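The desk at Plonness with nothing on it

The man who runs the furniture and fittings side of Plonness would like me to stop calling it a table. It is a "work surface," he says, and it took his team 8 months. I have come to find out what could possibly take 8 months.

"Cable mess," he says. "People buy a nice desk and then it's a nest by June."

I tell him my own nest has never bothered me much. He looks at my bag as if he can see the charger in it.

The idea is that the outlets come up onto the desktop instead of hiding on the floor. Plonness sells the set, top and power strip together, for $592. I ask who pays that when a strip on the carpet does the same job. "People who are tired of crawling," he says. I say I crawl maybe 2 times a year. "Then you're not my customer," he says, quite cheerfully.

He used to work at Firkance, where he says they tested 66 desks and every one had the wiring as an afterthought. I ask to see the tests. He says they stayed at Firkance.

What about all that pale surface? Won't it show every coffee ring? "It wipes," he says. With what? "A cloth." He does admit that his own desk at home is dark brown.
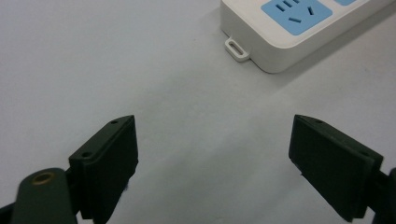 White power strip with light blue socket panels, set at an angle on the pale top.

The blue gets him talking. Early versions were white all over and he found them hard on the eye – "you'd be poking around for the slot." I can believe that one. I'm less sure about the small loop at the end of the strip, with a long slot through it. He says it's for fixing the thing down. So why not fix it down at the factory? "Because you'll want it on the left, and the next person won't."

Fair enough, though it also means that the buyer gets to do the last bit of the work. I put this to him. He says it takes one screw and that nobody has complained yet. The desk goes on sale in the fall, so they haven't had much of a chance.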